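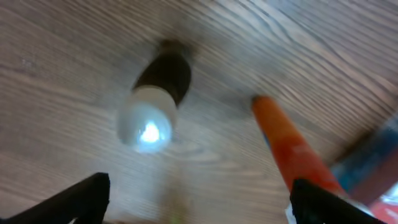 4. Wrist camera and gripper check

Complete this section before each club session and after any change to the gripper fingers. Section 3 (arm power-up and homing) must be finished first.

4.1 Start the arm in teach mode. The speed limit must read 12 percent or lower.

4.2 Open the camera view on the Fancombe laptop. Both finger tips should appear at the bottom of the view. If only one appears, loosen the camera bracket, turn it until both show, and retighten.

4.3 Place one small item on the table within reach of the arm. Use something light that can be dropped without damage.

4.4 Jog the arm until the item lies between the fingers in the view, then lower it in single steps. Stop 6 mm above the tabletop.

Caution: Do not lower the arm with the jog key held down. The table is not in the collision model.

4.5 Close the gripper at force setting 200. Raise the arm and hold for 12 seconds. If the item slips, clean the finger pads and repeat from 4.4.

4.6 Save the pose under the team name (Farkau or Naidu) and the table number.

Note: Some blur in the corners of the view is normal at close range. Do not turn the lens ring to correct it – the focus was set in March and all saved poses depend on it.

Note: Glossy caps and glass give bright spots under the room lights. If the detector returns error 226, switch off the row of lights over the table and run it again.

4.7 Enter the result in the Pomedcombe log sheet. Report a second failed grip to Milovan Spahić before changing any force value.

Continue with section 5, Recording a pick sequence.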